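Leave the Paper on the Table

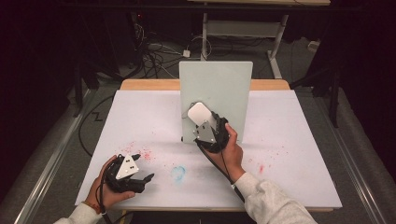 White paper over the table, with the marks it has picked up along the way.

Every February I hear the same complaint about shared work tables. They look grubby, and somebody ought to change the paper. I share one with Nicanor Sandoval at Mirthorpe, and I think the paper should stay where it is for a good while longer than most people can stand.

We cover ours nearly edge to edge with a single large white sheet, so only a strip of the light wood shows along the far side. It has red-pink speckles on it, a pale blue smudge in the middle that has come out something like a heart, and a small red streak over to the right. None of that comes off on anything. A dried mark is only a colour, and you can stand a board on it or set down a clean white object without harm.

The habit of replacing the sheet whenever it looks used is expensive and a bit silly. Before I asked him to stop, Nicanor was changing ours 5 times a week. Abundio Galindo, who had the table before us, kept one sheet for 12 weeks and turned it over halfway. His finished work was as clean as anyone's.

I'll grant the other side one thing. If you are working with pale pieces, a white ground with nothing on it makes them easier to judge. A grey-green panel looks different beside a patch of red than it does beside plain white. For that sort of job I lay a fresh offcut over the old sheet and take it away when I'm done. It costs next to nothing and the big sheet stays put.

What I won't accept is the idea that a stained sheet means careless people. The paper is there to catch what would otherwise end up in the wood, or worse, in the carpet. Ours is grey and it hides dust well enough, but I wouldn't trust it with red pigment.

There are limits. A torn sheet should go, and so should one that has lifted at a corner, because sleeves catch on it. Anything sticky should go the same day. Colour by itself can wait, and on Thursday I told Nicanor so again when I found him with a new roll under his arm.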